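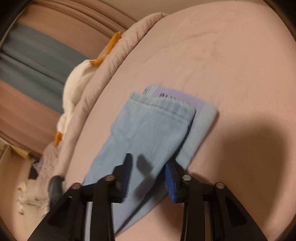
Lensa Woldegiorgis told us last winter that she had stopped buying trousers two years ago, and that we are the reason for it. She brings the same three pairs to our counter, she said, and each time they come back a little stronger at the knee. We put her words first on this page and we thank her for them.

About Wotudia

Wotudia is a repair and alteration workshop for everyday clothes. We are in Dindstead, on the upper floor of the old Semple building, and the entrance is from the yard side. We opened with one sewing machine and a borrowed ironing table. Now we are six people, and four of us learned the trade in another country.

What we repair

Most of our work is denim, work jackets and school clothes. We close holes, change zippers, shorten and lengthen, and replace worn pockets. Last year we finished 1,922 repairs, and 129 of them were zippers on children's coats. We also accept curtains and bed linen if they are clean. We do not take leather or wedding dresses – for these you need a specialist, and we will gladly give you an address.

How we work

Every piece gets a paper ticket with your name and the price we agreed. If we find more damage during the work, we call you before we continue. A normal repair is ready in five working days. In the weeks before school starts it can take longer, and we ask for your patience then.

Our thread comes from Fastell, a small supplier we have used from the beginning. We keep 150 colors on the wall, so a repair can be hidden or shown, as you prefer.

Evening classes

Cameron Matheson teaches hand mending in our workshop for beginners. You learn to sew a button, fix a hem and put a patch behind a tear. Please bring one thing from home that needs repair. Needles and thread are included. Children from ten years are welcome together with an adult.

Visiting us

The stairs are steep. If they are difficult for you, ring the lower bell – we come down and take your clothes at the door. You can pay with card or cash when you pick up.

Page last changed: 5 February 2022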